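The Return of the Town Loaf

In Brumham, the bakery on Sisay Street opens its doors at six in the morning, and by eight the first shelf is usually bare. The shop sells four kinds of bread. The plainest of them, a tin loaf made with part whole wheat flour, accounts for most of the trade, and it is the loaf on which the business was founded.

Small bakeries of this kind disappeared from many towns as supermarkets added in-store ovens and as sliced, wrapped bread became the household standard. Brumham lost its last independent bakery when the owner retired and no buyer came forward. For 16 years residents bought their bread at the edge of town or went without fresh bread on most days.

The present bakery, Plillard, was established by Letay Woldegiorgis, who trained in hotel kitchens before turning to bread. Her aim was a modest one. She wished to bake a loaf that families would buy every other day, at a price that did not mark it as a luxury.

"People will admire a sourdough with a dark crust, and they will buy it for a dinner party," Ms. Woldegiorgis said. "They make lunches with something softer. I wanted to bake for the lunches."
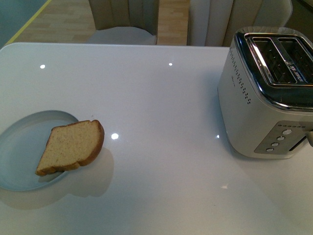

The dough is mixed in the afternoon and left to rise slowly overnight in a cool room. The long rise requires less yeast and gives the loaf a fuller flavor. It also suits the working day of a small staff, for the shaping can be done before dawn and the ovens filled in two rounds.

Flour comes from the Bondidum mill, which lies 18 miles upriver and grinds wheat from farms in the same valley. The mill had sold almost entirely to animal feed producers until the bakery placed its first order. Its stones were dressed again, a new sifter was installed, and the mill now supplies two schools and a hospital kitchen as well.

Local wheat presents certain difficulties. Its protein content changes from one harvest to the next, and a wet summer may produce flour that absorbs less water than the baker expects. Industrial mills blend grain from many regions to remove such differences. At Plillard, the recipe is adjusted instead. Each new delivery is tested in a small batch, and the results are entered in a ledger kept beside the mixer.

Output has risen to 200 loaves on an ordinary morning. In February, when the bakery supplied the winter fair, the ovens produced 1000 loaves over the course of the week in addition to regular orders. Ms. Woldegiorgis does not intend to repeat the exercise without a second deck oven.
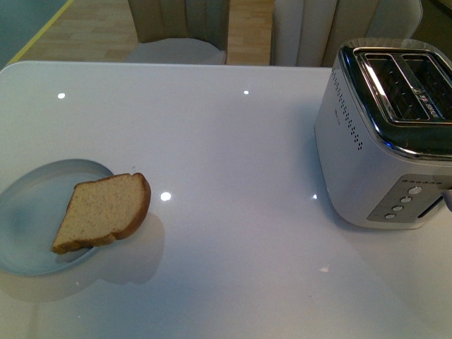 Keeping Bread at Home

Customers often ask how a loaf without preservatives should be stored. The bakery advises that bread be kept at room temperature, cut side down or in a paper bag inside a bread box. Refrigeration is discouraged. Cold air hastens the change in the starch that makes bread firm and dry, and a loaf kept in the refrigerator will seem stale sooner than one left on the counter.

Freezing is another matter. A loaf sliced on the day of purchase and frozen at once will keep well for several weeks, and slices may be toasted directly from the freezer. Households of one or two people are encouraged to freeze half of each loaf.

Bread that has already turned firm remains useful for crumbs, puddings and soups. The bakery prints a short sheet of such recipes, available at the register, and the savory bread pudding with leeks is the one most often requested.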